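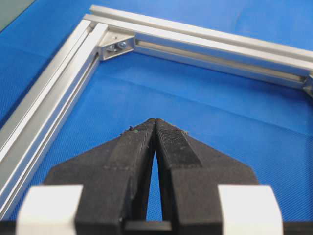 Maintained by the Lundard cell team, Bamham workshop
Last revised: January

Lundard Frame Contacts: data card

Summary

This dataset contains 949 recorded episodes from a two-finger gripper working close to frames of aluminum extrusion. In 70 of these episodes the gripper touched the frame when it should not. We publish the failed episodes together with the good ones, and this card explains mainly the failed ones. If you only want clean demonstrations, please read the section "Filtering" before you train anything.

What went wrong

The task was to pick small parts from inside a frame that lies on a blue cloth surface. In the first part of the recording all the contacts were light and we did not notice them. Then one finger pushed against a rail near a corner bracket, and the arm continued to press until the current limit stopped it. The operator used the stop button a moment later. There was no injury, and the frame was only moved out of its place.

We found two causes after we read the logs.

The first cause is the wrist offset. After a change of fingers, the tool length in the configuration was 8 mm too short. The controller believed that the fingertips were farther from the rail than they were. The old value stayed in a file that is loaded at start, and our check at the beginning of the shift did not compare it with the mounted tool.

The second cause is the cloth. It can have folds inside the frame, and the frame can slide on it. The recorded corner position was then wrong for the rest of the session, also when the offset was correct.

Condition of the fingers

The fingers are black, and the right one has a strip of fuzzy pad material with slightly frayed edges. Lint and pale fibers collect on the tips. We do not know if the fraying is a result of the contacts or of normal work, so please do not use the look of the pad as a label for failure.

Contents of each episode

wrist_video: color video from the wrist camera
joint_log: joint positions and motor currents
tool_config: the tool file as it was loaded, including the wrong one
contact: 0 for no contact with the frame, 1 for contact
severity: from 1 to 3, empty when contact is 0

Severity 1 is a touch without motion of the frame. Severity 2 means that the frame moved. Severity 3 means that the current limit or the operator stopped the arm.

Filtering

Remove all episodes with contact = 1. This is not enough if you use absolute positions, because good episodes with the wrong tool file are still in the set. Compare tool_config with the file named dawber_reference and remove the ones that differ.

Changes in the cell

The tool length is now measured against a fixed pin before each session — the arm will not start without a fresh value. The current limit was lowered. The frame is held with clamps. Episodes recorded after these changes are kept in a separate folder, surnumthorpe_b, and are not part of the numbers in this card.

Known problems

The severity labels were given by one person and were not checked a second time. Some contacts of severity 1 are hard to see in the video, as the fingers hide the place where they touch. In these cases the label comes from the motor current only. Clocks of the camera and the arm can differ by a few video images, and we did not correct this.

If you find a contact that has no label, please open an issue with the episode number and the time in the video.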